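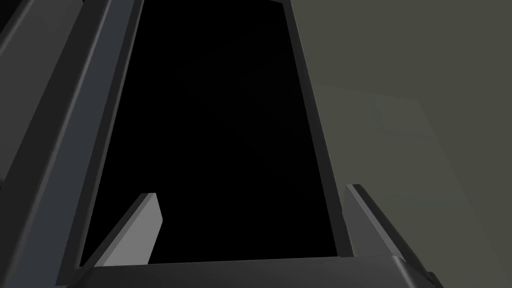
Phones at school again

Monday, 5 pm, and the Luldale parents' chat has 287 unread messages. I only muted it on Friday night. All of it is about the new phone rule at our high school, which starts next term. Phones in a locked pouch at the gate, out again at the last bell.

I've got a kid in Year 9 there and one still in primary so I suppose I have a dog in this fight. Two dogs.

First thing. I'm mostly for it. My eldest told me last winter that there was a group chat just for rating what people wore on free dress day. She wasn't in it. She knew what it said about her anyway, becuase someone showed her at recess, on a phone, in the lunch line. Took me weeks to get that out of her. She wouldn't let me ring the school either, and I didn't, and I still go back and forth on whether I should have.

So no phones at recess, good. Lovely. But the chat doesn't stop at the gate, does it. It starts up again on the Finwood bus at 3.20 and goes till midnight.

What bugs me is the letter home. One page. Half of it about the pouches, what colour, what it costs to replace one (16 dollars). One line on bullying, "we anticipate an improvement in student wellbeing". And who is a kid meant to talk to? The counsellor is there two days a week for a school that size. Put that in the letter.

Noel Ocampo, whose boy plays footy with mine, reckons the kids will have the pouches open inside a week. Probably right. He also said at training that when we were that age the bullying was worse and no one wrote letters about it. Maybe. I got called a name every day in 2000 and I could tell you which bench I was sitting on. But then I went home and it was quiet. My daughter doesn't get the quiet bit.

We've done our own thing here. Phones on the kitchen bench at nine, mine included. First few nights were awful. Slammed doors, I was the worst mum in Luldale. Now she grumbles and plugs it in. Some nights she hangs around and talks, some nights she doesnt.

There's a parent meeting Thursday in the library, 7 pm. I'm going to ask about the counsellor. If you're coming and want to ask too, sit near me, I'm a bit of a chicken with microphones.

Right, dinner's burning.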